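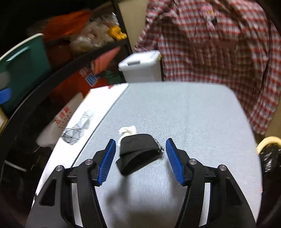
Figure 4-1. Approach position over a soft item, pads open.

4. Grasp Practice with the Hand-Held Gripper

This section applies to all members of the Salehi student robotics club who record runs for the Pundolon sorting project. Complete Section 3 (pad inspection and sync check) first. Have your gripper checked out under your own name.

4.1 Soft items

Soft items are folded cloth, pouches and crumpled paper. They give little resistance and are easy to over-close on.

1. Place one soft item flat on the padded surface. Small extras such as a tissue or a chain may stay in place.
2. Hold the gripper with the fingers fully open and the item centered in the gap between the blue pads.
3. Lower until the pad tips touch the cover. Do not press into the padding.
4. Close slowly. Stop when the fabric begins to gather.
5. Lift, hold for 3 seconds, and set down.
6. Open fully before moving away.

NOTE: The ridges run across the pads. Thin fabric held only at the tips may slip out. Take a deeper grip and repeat the run.

CAUTION: Keep chains and cords clear of the finger pivots. If one is caught, open the gripper by hand and free it. Do not pull.

4.2 Boxed items

1. Clear a path above the box. Neighboring items may remain on the table, but the fingers must not push them.
2. Bring one pad to each side of the box and close until both touch.
3. Apply only enough force to lift. A carton that bows inward is being squeezed too hard.
4. Raise the box just clear of the table. A slight tilt is acceptable.
5. Return the box to the table and log the run.

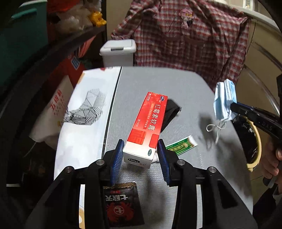 Figure 4-2. Medicine box held between the pads, clear of the table. Second gripper at right with face masks.

4.3 Two grippers at one table

1. Agree on sides before starting. Each gripper stays on its own side unless the task sheet calls for a handover.
2. Only one gripper moves at a time during the first 20 runs.
3. Hanging items, such as masks held by one finger tip, must be kept away from the other gripper. Ear loops snag easily.
4. Say "clear" before crossing the middle of the table.

CAUTION: Keep your free hand off the table while either gripper is closing.

4.4 Logging

Enter the item name, grip type and result in the Flimiden sheet. Mark dropped items as "drop" and keep the run. Runs shorter than 3 seconds are rejected on upload.

Last updated: January

Shares: 23 | Comments: 3

Meltau
Step 4 in 4.1 is hard to judge with dark fabric. Could we get a closing distance?

Siiri Rissanen
No fixed distance, it depends on the fold. Close in short steps and watch the top layer.

pk_109
Is the 20-run rule per person or per pair?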